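Visit report: Skuswood molded parts plant and packing hall

Prepared for the members' newsletter, April

The visit was arranged by Hidayah Sitompul after the winter talk on elastomer seals, and 17 places were offered to members on a first-come basis. The plant belongs to Skuswood, a compounder and molder of rubber and soft plastic parts for appliance makers and footwear suppliers. The host for the morning was Berhanu Degefa, process engineer, with Fitriani Tjoa from the test laboratory joining for the second half. Arrival was at 8:30 a.m. Parking is behind the boiler house; the front lot is for deliveries.

Mixing room

Raw rubber arrives in bales and is stored on racks for at least 70 hours before use so that it reaches room temperature throughout. Carbon black is fed from sealed hoppers. The group had expected the mixing room to be dirty and it was not especially so, although white shoes would have been a poor choice.

Two internal mixers are in service. The older one was rebuilt by Chong, who replaced the rotors and the dust seals, and it now handles all of the black compounds. The newer one is kept for light colors. Changeover between a black and a light compound takes most of a shift on either machine, so the split saves a lot of cleaning. Batches are dumped onto a two-roll mill, sheeted off, dipped in an anti-tack bath and hung on a cooling conveyor. Each batch carries a paper tag from this point on. Mr. Degefa said bar codes had been tried and did not survive the bath.

A question was asked about mixing order. Curatives go in at the end, in a second short pass, with the dump temperature held low enough to avoid scorch. The operators work from a printed card and a power curve on a screen.

Press hall

Compression presses stand in two rows with a walkway between. Cycle times depend on section thickness, and thick parts can hold up a press for longer than it takes to walk the length of the hall and back. The injection presses are at the far end and could be viewed only from behind the yellow line.

Most of the discussion here was about rims and edge seals. A seal fitted over a metal part has to stretch enough to go on and then recover enough to stay put, and the two needs pull the compound in different directions. Hardness is the figure customers ask for, but compression set is what causes returns. The plant now quotes both on every drawing.

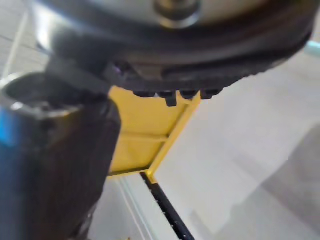
Trimming and deflashing

Flash is the thin web of rubber that escapes at the mold parting line. Small parts are tumbled cold, with liquid nitrogen and plastic media, until the flash breaks off. Large parts are trimmed by hand with hooked knives. The hand trimmers work seated, at benches set to individual height, and change blades every hour. Amirul Ong asked whether flashless tooling would remove the step. The answer was that it would for three of the product families, but that the tooling cost could be recovered only on long runs.

Scrap from trimming is weighed daily. Cured scrap cannot go back into the mixer as it stands. It is ground and sold to a maker of playground tiles.

Test laboratory

Ms. Tjoa showed the rheometer, which plots torque against time for a small disk of uncured compound. Every batch is tested before release. Last month the laboratory ran 1,272 curves, of which 117 fell outside the control limits on the first test. Most of those passed on retest and were traced to sample preparation. The rest were blended off or scrapped. Several members thought the first-test figure high. Ms. Tjoa agreed and said that a die cutter with a fixed stroke was on order, in place of the hand punch.

Aging ovens line the back wall. The long tests are run in air at a moderate temperature, with dumbbells pulled at set intervals and broken in the tensile machine. The laboratory keeps its own stock of reference compound, mixed once a year, as a check on drift between instruments.

Packing

Finished parts are packed in cardboard boxes, without inner wrapping unless the customer pays for it. The issue with soft molded shapes is that they take a set in the box. A tray or a sole stored under load for a summer in a hot warehouse will come out with the shape of whatever was on top of it. Skuswood therefore limits the number of layers per box and prints the limit on the lid. 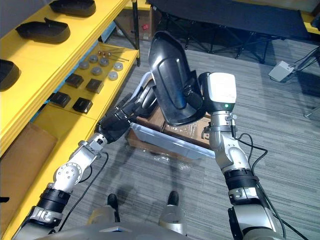
The layer limit was worked out from storage trials and varies with hardness. For the softest grades it is three. Irfan Majimbun pointed out that a limit on layers does little if the boxes are then stacked high on a pallet, and Mr. Degefa said that the box walls are specified to carry the full pallet load with the contents bearing none of it. Humid storage reduces the strength of the board, and the margin for this was increased after a complaint from Wutimley, a customer near the coast. Dusting with talc is no longer done. Parts that tend to stick together get a sheet of paper between layers.

Labels are applied to the short side of the box and carry the batch number, cure date and a use-by date. The use-by date is conservative for the synthetic grades and less so for natural rubber.

Discussion

Coffee was served in the training room at 11:45 a.m. The main topic was the supply of process oil. The plant has moved two compounds to a different grade and is still comparing the low-temperature results. Members who have made the same change are asked to send data to Hidayah Sitompul, who will pass it on without company names.

There was also a short exchange on mold cleaning. Skuswood uses dry ice blasting in place and sends molds out for a full strip only when the vents are blocked. Workus, which supplies the blasting equipment, has offered to host a members' session in the fall if there is enough interest. Safety shoes will be required and cannot be borrowed on site.

Copies of the storage trial summary can be requested through the usual address. The rheometer data are not for circulation.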